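Home | Guides | Kitchen | Contact

Testing a robot on clearing the counter

Start in simulation. Put two or three items on the counter and leave space between them. Run the pickup 21 times before you change the layout.

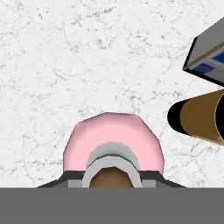
Write down every drop and every miss. Round things that roll need their own column. If the arm fails more than 2 times, lower the speed and run the set again. Machines can do parts of this chore now, but I would still stay in the room.

Lacey Crabtree, January 2021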